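Lekoria Food Walk, Weltanstead old town - 5 stars
Reviewed by Marichka Tkachenko, Mar 27, 2023

My sister and I booked this one the night before and I'm so glad we did! Four hours, seven stops, and I could barely look at dinner afterward. Our guide met us by the fountain and had us eating warm cheese bread before we'd even learned each other's names.

The best stop for me was the Nazarenko bakery, where they let you go in back and try folding the dumplings yourself (mine leaked, and I ate them anyway). After that comes a pickle stall, a smoked fish place and a tiny tea room up 20 very steep steps - wear real shoes. We paid $184 for the two of us with everything included except extra drinks.

Only small gripe: the Skulus coffee stop felt rushed, and I would have loved another ten minutes there. 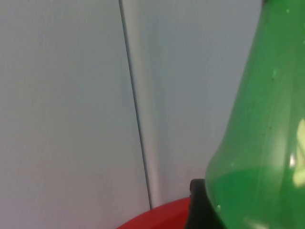
Can you do the walk if you don't eat meat? Tell them when you book and they'll swap three of the tastings, and my sister thought her mushroom pie beat my sausage.

We'd go again in July, when they add the evening walk along the river.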